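Section 6: Leveling, First Cycle and Drying
Harb 223 Washer-Dryer, by Drerkidum
Revised Thursday, September 2, 2021

Do this section after the hoses are connected (Section 5) and before you put in anything you are fond of.

6.1 Leveling the machine

1. Push the machine to within 6 inches of its final spot. You will want to get behind it again. Everyone does.
2. Set a level on top, front to back, then side to side.
3. Loosen the lock nut on each foot with the flat wrench from the accessory bag. The wrench is the part you took for packaging, so check the trash.
4. Turn the feet until the bubble is centered and all four touch the floor. Tighten the lock nuts.
5. Press down on opposite corners. If the machine rocks, go back to step 3.

CAUTION: Folded cardboard is not a foot adjustment. It will hold for one spin cycle, and then the machine will go looking for the door.

6.2 Shipping bolts

Take out all the shipping bolts on the back panel and snap in the plastic caps. Keep the bolts. You will need them if you move, and you will not remember where you put them. We suggest taping them inside the cover of this manual, which is otherwise safe from being opened.

CAUTION: Running a spin cycle with the bolts in place will damage the drum. The sound is hard to mistake for anything else.

6.3 First cycle

1. Leave the drum empty.
2. Pour half a measure of detergent into tray 2. Tray 1 is for prewash. The tray with the flower on it is for softener, and the flower is the only label it gets.
3. Turn the dial to COTTON HOT and press START.
4. The door will lock, and nothing will seem to happen while the machine checks itself. Pressing START again cancels the check and begins it over.
5. When the display shows 0:00, wait for the click before pulling the handle.

NOTE: The time shown is an estimate. The last minute, in particular, may run to 12.

6.4 Large flat items

Sheets, covers and tablecloths like to wind themselves into a rope with one sock at the center. Load them loosely, one large item at a time, and add a couple of towels for balance. Error code E78 means the load has bunched up on one side. Stop the cycle, rearrange things by hand, and restart the spin.

For drying, choose LOW. Take large items out while they are still slightly damp, shake them hard, and lay them flat. Smooth from the middle toward the edges with your palms. Leaving them in the drum overnight will set every crease, and the Sestelia anti-wrinkle program described in Section 8 can only do so much about that. 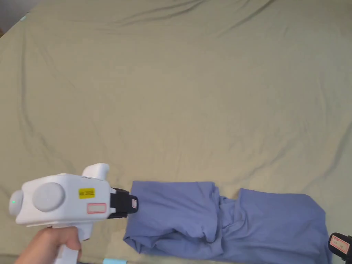 Iron on the wrong side, at the setting on the care label. If the label has washed blank, start on the lowest setting and try a corner first.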